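About Us

Brurkar collects and checks example motions for robot arms. Our customers train learning systems that pick, place, open, wipe and sort, and those systems need a large number of examples before they do any of it well. We produce the examples, label them, and deliver them in a format the customer can load the same day.

We started in Granditby with two rented rooms and one arm. The first job was a set of 40 drawer openings for a kitchen equipment maker. It took far longer than we quoted, mainly in relabeling. Most of the way we work now comes from that job.

What we do

Our operators guide an arm through a task from start to finish, by hand controller or by keyboard. Every run is saved with the joint positions, the gripper state, the camera views and a short written instruction such as "put the cup on the shelf." Failed runs are kept too, marked as failed, with the point of failure noted. Some customers want them and some don't, and the delivery can be made either way.

We work on real arms and in simulation. Simulated work is done at our Mosmont office, where each kitchen or workbench is built once and then varied: counter height, surface material, lighting, camera placement, starting pose of the arm. A single task may be recorded across 221 of these variations. Camera placement gets more of our time than people expect. A view that is partly blocked by the arm or by a wall is common in real installations, so our sets include views like that alongside the clear ones.
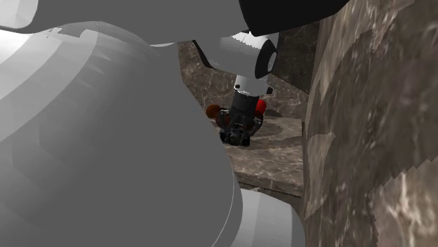 Each run is reviewed by a second person who did not record it. The reviewer checks that the instruction matches the motion, that the start and end are trimmed correctly, and that no sensor stream has dropped out. Runs that don't pass go back to the operator with a note.

Gethin

Gethin is our in-house review tool. It plays all camera views side by side with the joint data underneath. It was written for our own staff, and since November customers with an open project have been able to log in and look at their runs before delivery. Our largest set so far, 881 runs of tabletop tasks, was reviewed entirely in Gethin.

Working with us

Send a list of tasks, the arm and gripper you use, and the format you need. We reply with a small trial set and a price per accepted run. Rejected runs are not billed. Data recorded for one customer is not resold to another unless both agree in writing.

Operators are employed by us and paid by the hour, not by the run. Training is done in Granditby.

Page last updated 9/10/24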